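Saithong Community Meals – progress report to the Bodier Fund
Prepared by Kamonchanok Phetsri, 1st April

The second half of the grant was meant to show that moving lunch service to the Plullumel hall would bring in older people who weren't coming before. I am not convinced it has.

We served 3,872 meals since January. That is a good number on paper, and the partner newsletter has already called it a success. But a meal count doesn't tell us who ate. Sign-in sheets were kept on only some days, and the names I can read are mostly people who came to the old site.

The Gevum van route was supposed to fix this. It has 40 people on its list and I have yet to see it run full. Two drivers told me riders cancel when the pickup window is longer than 30 minutes, and it often is. The dispatch company says the windows are fine. I have asked for their logs twice.

Spending is under budget, mostly on fuel and hourly wages. I would not read that as savings – it reflects trips that didn't happen. The produce line is over, and I expect it to stay over through summer.

For the next period I'd like to drop the second van, keep one sign-in sheet with a question about first visits, and hold off on the plan to open 2 more sites. If first visits stay low, we should talk about whether the hall is worth the rent.

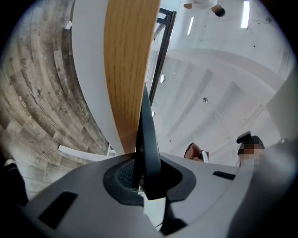

A view toward the room, with gray housing in the foreground.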